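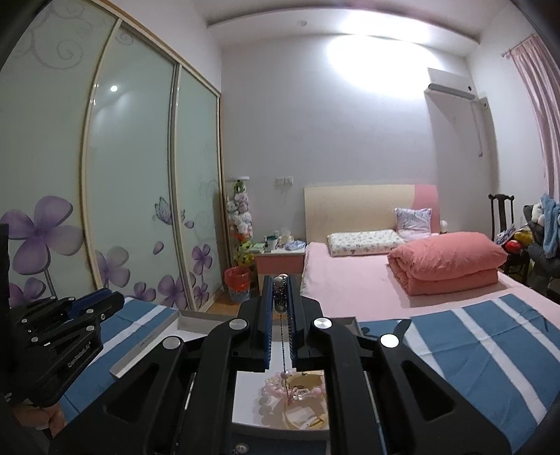 Dear friends at the Jaditz fund,

Thank you, as ever, for your patience with us while the creek was high. We finally got back to the Undel claim in March, and I'm glad to say the new sluice is running well (your grant paid for the whole thing, mats included!).
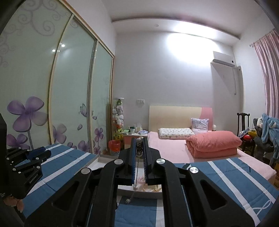
Ayman El Ouafi

We have put 200 buckets through so far, 100 of them from the upper bench, where the gravel is coarser and the garnets are a good deal nicer than we'd dared to hope. The best stone is 9 carats in the rough and has gone to Lukberg for grading. The pump is still a worry, and I'd like to keep back 10 percent of the budget for a new one. Soliman Bend is next, once the access track firms up.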